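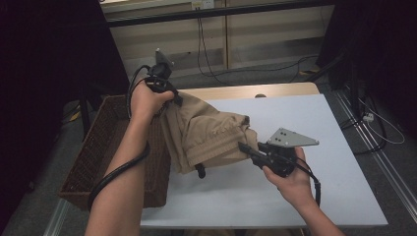 Khaki-beige garment with gathered, elasticated edge, held over a light grey table.

Hellel 600 woven elastic
Sold by the roll or the cut metre
Stock code: 3741

Product details

Hellel 600 is a woven elastic for waistbands, cuffs and hem casings in light to medium trousers, overtrousers and unlined jackets. It is made with a polyester face yarn and a covered rubber core. The woven structure keeps its full width under tension, so it can be used in a closed casing or stitched straight through in several rows. Braided elastics narrow when stretched and are not advised for stitched-through work.

The number 600 is the mill's style number and does not refer to width or strength.

Specification

Construction: woven, flat, non-roll
Face yarn: polyester
Core: covered natural rubber
Widths: 10 mm, 20 mm, 30 mm, 40 mm
Working stretch: up to 80 per cent
Colours: white, black, sand
Roll length: 50 m (10 mm and 20 mm), 25 m (30 mm and 40 mm)
Wash: 60 degrees, normal cycle
Tumble dry: low heat only
Dry clean: no
Bleach: no

Choosing a width

For a single casing, the finished channel should be 2 mm wider than the elastic. A tighter channel will drag on the elastic and the gathers will sit unevenly. A much wider one lets the elastic turn over.

For cuffs with more than one channel, use the 10 mm width and sew the channels before threading. Cut all the lengths for one cuff from the same roll. Small differences in tension between rolls are normal and will show as one band pulling in more than its neighbour.

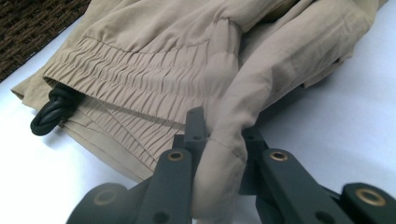

Smooth synthetic cloths gather into finer pleats than brushed cotton and will take a higher ratio. A starting ratio of 2 to 1 (flat cloth to relaxed elastic) suits most light polyester and nylon. Make a test piece before cutting in quantity. Heavy twill and canvas should be kept below this.

Sewing notes

Let the elastic rest off the roll overnight before cutting.
Join ends flat with a zigzag or three-step stitch. An overlap of 15 mm is enough for all widths.
Use a ball point needle, size 80 or 90, when stitching through the elastic. A sharp point can cut the core.
Do not press directly. Steam from above and leave to cool flat.

Sister products

Astia soft-back elastic has a brushed inner face and is intended for wear next to the skin. It comes in 30 mm and 40 mm only. Hayashi cord elastic is round, for drawcord channels and toggles, and is sold in 1000 m cones.

Ordering and delivery

Cut lengths are supplied in whole metres and cannot be returned. Full rolls may be returned unopened. Orders leave our Gudus warehouse on working days. Sand is woven to order in the 40 mm width, and the next batch is due in February.

For trade prices or sample cards, write to Sugeng Hartono at the sales desk, quoting the stock code and the width required.

Page last revised: Sep 6, 2018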